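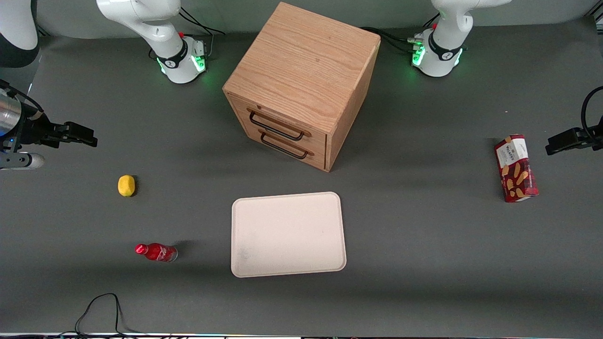 Ticket 197
Subject: Two-drawer cabinet, bottom drawer sticks when the top one is full
Opened by: Hussam Nasrallah
Assigned to: Dirk Geerts
Product: Pinder desktop cabinet, oak finish, bar handles
Site: Zendavbridge, tea corner
Opened: 4 April 2022
Status: Closed

Hussam Nasrallah wrote:

Hi Dirk! First off, I love this little cabinet. The wood grain on top is lovely and the dark handles are easy to grab even with a mug in the other hand. We use it for tea things. Top drawer has tea bags and sugar, bottom drawer has snacks.

The trouble is the bottom drawer. With both drawers empty it slides like a dream. Once I load up the top one, the bottom one catches partway out and I have to wiggle it. It only does this when the top drawer is heavy. I tried it with the tea bags alone and it was fine. Tea bags plus the two bags of sugar, and it sticks.

Things I already tried:
Wiped out both drawers (so many crumbs)
Swapped the drawers top for bottom. They don't swap, the bottom one won't go in all the way
Rubbed a candle along the runners, which helped for a day

Dirk Geerts wrote:

Hi Hussam, great write-up, thank you. The swap test was a good idea, but please don't force it. The two drawers on this model are cut for their own slots.

My guess is the panel between the drawers is sagging. It's a thin sheet that sits in a groove on each side, and if it slips out of the groove at the back, a heavy top drawer pushes it down onto the one below. Can you check two things for me?

1. Pull both drawers all the way out and look in from the front with a flashlight. Is the panel level from left to right?
2. Press down on the middle of the panel with your palm. Does it move?

Also, what exactly goes in the bottom drawer? If something tall is in there it may be rubbing on the panel from below, and that feels just the same from the outside.

Hussam Nasrallah wrote:

OK, this was fun. The panel looks level at the front, but at the back left corner there's a gap I can get a fingernail into. It dips when I press on it. Not a lot, but you can see it go.

As for the bottom drawer: a sleeve of crackers, napkins, and a box of shortbread, the red plaid kind. I always thought of that box as slim, so I never suspected it. Then I laid it in the drawer and slid a sheet of paper over the top to see how much room was left. With the box flat there's plenty. With the box on its narrow side the paper barely goes in. 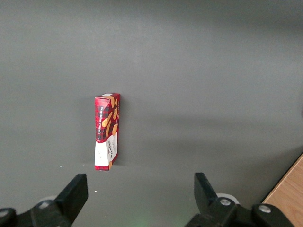
I'd been putting it in on its narrow side so the napkins would fit next to it. So maybe it's both things at once?

Dirk Geerts wrote:

Both things at once is exactly what I think. The panel dips at the back left, and the box takes up the slack that would have let you get away with it. Love the paper trick, I'm stealing that one.

Let's fix the panel first so you can store your cookies however you like. You'll need a small bottle of wood glue and something to prop the panel up while it dries.

1. Both drawers out.
2. Lay the cabinet on its back on a towel.
3. Push the panel back until the left edge drops into its groove. You should feel a small click.
4. Stand the cabinet up again and run a thin line of glue along the underside of that edge, 2 inches from the back corner is enough.
5. Prop it from below and leave it for 8 hours. A stack of paperback books works well.

If the groove itself is chipped, stop there and send me a note. I have spare panels from Serrano and can mail one out.

Hussam Nasrallah wrote:

Done! The groove was fine, no chips. Step 3 took me 7 tries – the panel kept going in at the front and popping out at the back – but once I had the whole cabinet on its back and pushed with both thumbs it went right in. I used Nuvitz wood glue because we had it in the closet. Propped it with two cookbooks and a folded dish towel and left it overnight.

This morning I put everything back, sugar included, and the bottom drawer slides out with one finger. I even put the shortbread in on its narrow side again to be mean to it. No catching at all!

One small leftover: the bottom drawer now sits a hair further in than the top one when closed. Doesn't bother me, just telling you in case it matters.

Dirk Geerts wrote:

Wonderful, that made my morning! The small offset is fine. There's a felt dot on the inside of the back wall that stops the drawer, and yours has probably worn flat. Any stick-on felt pad from a hardware store will bring it forward again.

Closing this one. If it starts catching again before the end of May, reply here and the ticket will reopen by itself.

Resolution: Divider panel reseated and glued at back left. No parts sent.
Tags: cabinet, drawer sticking, divider panel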